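Sternville moves early voting site to old Sodenance building

Sternville voters who like to get their ballots in early will be heading to a new address this fall. The county elections office said Thursday that early voting is leaving the library annex, where it has been held for as long as most people in town can remember, and going into the ground floor of the former Sodenance building on Escobedo Street.

The change takes effect with the first day of early voting in October. It doesn't affect anyone who votes on Election Day itself, and it doesn't affect ballots sent in by mail, which will still go to the county office in Adutow just as they always have.

If you voted early in the last election, you probably remember the line. On the final Saturday it ran out the annex door, down the ramp and past the book return, and there were people who stood in it for better than an hour with small children and grocery bags and, in at least one case, a very patient dog. The annex room is a sweet little space for story hour, but it was never meant to hold a whole town's worth of voters, and the elections office says it may legally have only 60 people inside at one time, counting the poll workers.

The new room can take 200. There will be more booths, two check-in tables in place of one, and a separate corner where anybody with an address problem or a name change can sit down with a clerk and sort it out without holding up everyone behind them. That last part came straight from complaints the office received over the winter, and clerks say they're as happy about it as the voters are.

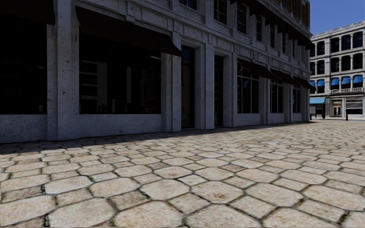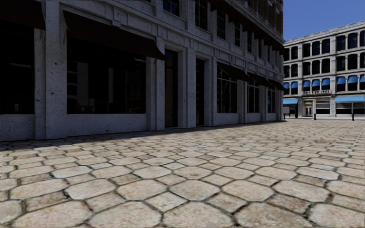
Can I still vote early at the library annex if I'd prefer to?

Early voting will take place only at the Escobedo Street building this fall, so anyone who shows up at the annex will be sent over there. Signs with the new address will be posted at the annex door through the end of the early voting period.

Parking was the question that came up most at the public meeting, and it's a fair one, as anybody who has tried to find a spot downtown on a weekday will tell you. The county has arranged for some 100 spaces in the lot behind the building to be set aside for voters during voting hours, with the ones nearest the rear entrance kept for people with disability placards. Curbside voting will be offered too. Drivers who need it can pull up at the side entrance and call the number on the sign, and a pair of election workers will bring a ballot out to the car.

The bus question took a bit longer to settle. The Adutow line stops right by the library but doesn't currently go down Escobedo Street, and a few riders at the meeting were worried, quite understandably, about the walk. The transit office has agreed to add a temporary stop near the corner for the length of early voting, and it says the regular fare will apply.

Not everybody is thrilled. Some longtime voters told the meeting they'll miss the annex, where you could drop off your books, cast your ballot and catch up with half the neighborhood in one trip. Others asked whether the money for the lease might have gone to a second, smaller site on the east side of town. The elections office said it had looked into that and couldn't find enough trained poll workers to staff two places at once, though it hasn't ruled the idea out for a later year.

Which brings us to the other thing the office would dearly like people to know. It is still looking for poll workers, both for early voting and for Election Day. The work is paid, training takes one evening, and you don't need any experience, only to be a registered voter in the county and reasonably comfortable being on your feet. Applications are being taken through the end of September at the county office or by mail.

Every registered household in Sternville should get a postcard in the next few weeks showing the new early voting address and hours. Doors will open at 8 a.m. and close at 6 p.m., and anyone who is in line at closing time will be allowed to vote. If your postcard hasn't come by the first week of October, or if it comes with the wrong name or an old address on it, the office asks that you call or stop in so your registration can be checked before voting begins.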